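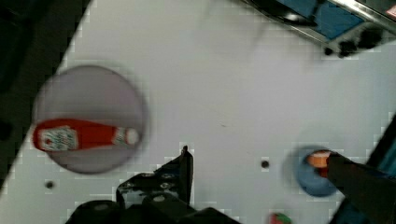
Is Ketchup Really a Solid, a Liquid, or Just Stubborn?

by Shalini Pal

People love to say that ketchup is "a solid and a liquid at the same time." I have heard it from grown-ups, from a poster in the Clanham school cafeteria, and from at least one cereal box. It sounds clever. But when somebody tells you a thing that sounds clever, it's fair to ask what they mean by it.

Start with what we can check. Water pours the moment you tip the glass. A brick doesn't pour at all. Ketchup sits there, and sits there, and then lands on your fries in one big blob. So it doesn't behave like water, and it doesn't behave like a brick either.

Ketchup is mostly water with tiny bits of tomato floating in it, plus sugar, vinegar, and salt. The bits bump into each other and tangle up. While they are tangled, they hold the sauce in place. A gentle pull isn't enough to get it moving. Push harder and the tangle starts to give way, so the sauce slides. Scientists call the push you need the "yield stress." You can call it the shove.

Once it's moving, something else happens. The faster you make ketchup flow, the thinner it acts. That is called shear thinning. Paint does it too, and so does yogurt when you stir it.

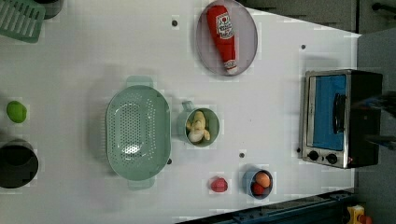

Why does ketchup come out too fast after you shake the bottle?
Shaking loosens the tangle of tomato bits, so the sauce gets runnier for a little while. If you tip it right then, it may flow a lot more easily than you planned.

Now for the part where I get fussy. There is a famous trick where you tap the side of a glass bottle in one exact spot. My cousin swears by it. Does the spot matter? Maybe. I have seen plenty of people say so and very few of them test it. They tapped, the ketchup came out, and they decided the tap did it. But the bottle was upside down the whole time! Perhaps it was coming out anyway.

You can do better than that. You need a bottle of ketchup, a plate, a spoon, and a clock with a second hand.

Put one spoonful of ketchup on the plate. Tilt the plate a little and time how long it takes the blob to start sliding. Write it down.
Wipe the plate clean and dry it.
Stir a fresh spoonful in a cup for 31 seconds, put it on the plate, and tilt it just as far as before.
Do the whole thing three more times.

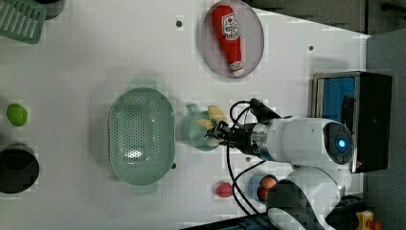 Kitchen things are good for testing ideas.

Why so many times? One try can fool you. Your hand might wobble, or the second blob might be smaller. If the stirred ketchup slides sooner every time, you have a reason to believe stirring matters. If the results are all mixed up, say so. A mixed-up result is still a result, and hiding it is cheating.

Watch out for big numbers, too. I once read that ketchup needs "109 taps" to leave a full bottle. Which bottle? How hard were the taps? Who was tapping? The page didn't say, so I didn't believe it.
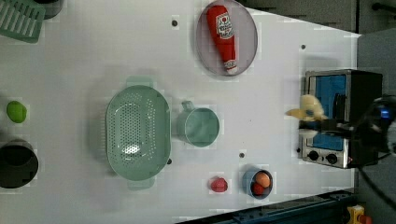

The same goes for the word "always." Ketchup doesn't always act the same way. A thick kind and a watery kind can be quite different, and the clear puddle that sometimes squirts out first is mostly water that has separated from the rest. Shaking with the cap shut mixes it back in.

So what about that cafeteria poster? I would give it half a point. Ketchup can hold its shape like a soft solid when it's left alone, and it can flow like a liquid when it's pushed. Saying it does both "at the same time" skips over the pushing.

Words to know
Yield stress: how hard you have to push before something starts to flow.
Shear thinning: getting runnier when stirred, shaken, or squeezed.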